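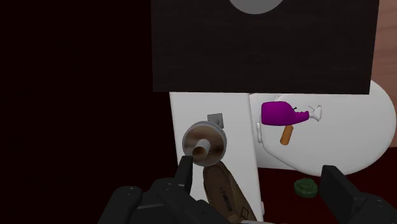
Dark woven-look panel above a white upright panel. Render: Lellow

2022-10-28 – Lellow will open a new kitchen and laundry showroom in Darnitlow in March, replacing its smaller Hakex Road site. The showroom will carry 59 cabinet colours and finishes, with samples to borrow for up to 8 days. Flat-pack orders can be picked up from the rear dock. Bookings for free planning sessions open this month, and the first 200 customers to book will have their delivery fee waived. Hakex Road will trade as usual until the move.

Filed under: Home & Renovation, Store News
Contact: Lellow media desk | © 2022 Lellow | Back to top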